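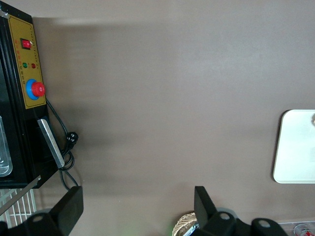 *Figure 1. Yellow control panel with rocker switch, indicator lights and emergency stop.*

# Switch Off at Galcombe: checking a savings claim

Group report, Energy and Society
Tomoyo Nishimura, Itsuki Nomura, Natsumi Iwasaki
Submitted Feb 8, 2026

## 1. What we were asked to do

In November the Galcombe campus ran a Switch Off campaign in the Tamura Building. There were posters in the lifts, stickers beside the power points and a weekly email. When it finished, a new poster went up saying that staff and students in Tamura had "saved $2,000 in one month just by switching off at the wall". Our brief was to pick a public claim about energy and find out what it rested on. We picked that one, partly because we walked past it every day and partly because none of us believed it.

We should declare that bias early. Our supervisor, Kazuhiro Mizuno, told us after our first draft that we had written the verdict before the evidence, and he was right. The sections below have been rewritten, but a reader who thinks we are still being hard on the campaign may have a point.

## 2. Where the $2,000 came from

We expected to find meter readings. We asked the sustainability office for them and were sent a one-page spreadsheet. The figure on the poster is a product of three things: a list of appliances in the building, an assumed standby load for each type, and the share of people who said in a survey that they now switched off more often. That share was 70 per cent.

No electricity was measured at any point in the calculation. The spreadsheet tells you what would be saved if the appliance list were correct, if the standby loads were correct, and if the people who answered the survey did what they said they did and spoke for everyone who didn't answer. The poster says "saved".

Miyuki Hattori, who looks after the campaign, was generous with her time and didn't try to defend the wording. She said the first version of the poster had "estimated" in it and the word was dropped to make the text bigger. We believe her. It is still a fairly important word to lose.

## 3. The survey

The survey was sent out with the last campaign email. It asked, "Thanks to Switch Off, are you now switching off more at the wall?" We have several problems with this.

First, the people who open the fourth email about power points are unlikely to be typical of the building. Second, the question gives away the answer it wants. Third, there was a coffee voucher attached, and while we doubt anybody lies for a coffee, it doesn't encourage careful reflection either. Fourth, "more" has no size. Someone who unplugged a phone charger twice counts the same as someone who shut down a computer lab every night.

We looked for a survey taken before the campaign to compare with. There wasn't one.

## 4. The appliance list

The list was older than the campaign. It included a Vendo drinks machine on the ground floor which, according to the front desk, was taken away before any of us enrolled. It also gave every desk in the building a desktop computer and a monitor. Most of the desks on the postgraduate floor are used with laptops, and the laptops go home in the evening.

Other entries couldn't sensibly be switched off at all. Fridges were listed, as were network cabinets. Itsuki thinks they were included for completeness and should have been filtered out before the sum was done. They were not filtered out.

The standby loads came from a table of typical values with no source given. Some looked reasonable to us. The one for monitors looked high for anything recent, but we had no way of testing enough monitors to say so with confidence, and we leave it as a suspicion.

## 5. The building meter

Tamura has its own meter, read by a logging system called Komeo. We were given monthly totals for the campaign month, the month before and the same month a year earlier.

Consumption did go down compared with a year earlier. We mention this plainly as it was the result we weren't hoping for. The trouble is working out why. During the same period:

- the air conditioning timer was changed so that the system shut down earlier in the evening
- one teaching floor was closed for new carpet
- the weather was milder, by our own recollection and by the complaints we remember from the year before

Any of these could be larger than the effect of switching off chargers and monitors. Natsumi tried to separate them using the monthly totals and gave up, correctly in our view, because one number per month cannot be split several ways. Komeo does record at shorter intervals. We asked for the overnight figures, where standby savings should show most clearly, and were told the older ones had been overwritten.

So the meter neither supports the poster nor contradicts it. We spent a whole meeting trying to write that sentence more strongly and couldn't.

## 6. What the campaign might reply

Dr Mizuno asked us to put the other side. The campaign was cheap. The posters were printed in-house. If it saved a tenth of what it claimed, it may still have been worth running, and a habit could last longer than one month. There is also an argument that people need a number to get interested, and that a cautious poster is one that stays unread.

We accept the first part. We're less happy with the last. The sum on the poster has already been repeated in the student newsletter, where $2,000 became a saving "every month", and it will presumably be used when the campaign asks for money again. A guess that gets passed along often enough starts being treated as a reading.

## 7. Weaknesses in our own work

We had three data points from the meter. We did not interview anyone who ignored the campaign. Our comments on the appliance list come from walking the floors during the day, and a night visit would have told us more about what is left on. We also relied on memory for the weather when we could have looked it up, and we ran out of time to fix that.

## 8. Suggestions for the next campaign

1. Save the overnight Komeo readings before they are overwritten, starting at least a month ahead.
2. Run it on one floor and leave a similar floor alone.
3. Ask people what they switch off, both before and after, without mentioning the campaign.
4. Update the appliance list and remove anything that has to stay on.
5. Put "estimated" back on the poster.

Ms Hattori has agreed to the first and the last. She is thinking about the others.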